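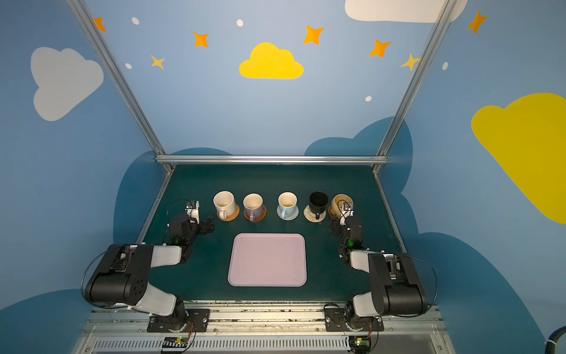
Lasside, August

A coaster is a small flat mat placed under a mug or glass to keep rings and scratches off the table. Most are round, and they come in woven fiber, wood, cork, felt, stone and more besides. Plenty of households never own a matching set at all – they gather them one by one over the years, a woven one here, a patterned one there, and are perfectly happy with the mix.
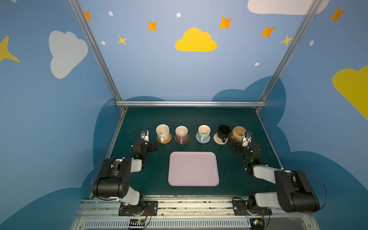 Five mugs on coasters, with a tray in front.

Woven coasters soak up drips nicely but do like a good airing afterward, while wooden ones want only a quick wipe with a damp cloth. A tray with a raised rim is a friendly companion to any set, handy for carrying several mugs to the table in one trip. Ľubomír Machala's household guide suggests a coaster 10 centimeters across for an everyday mug.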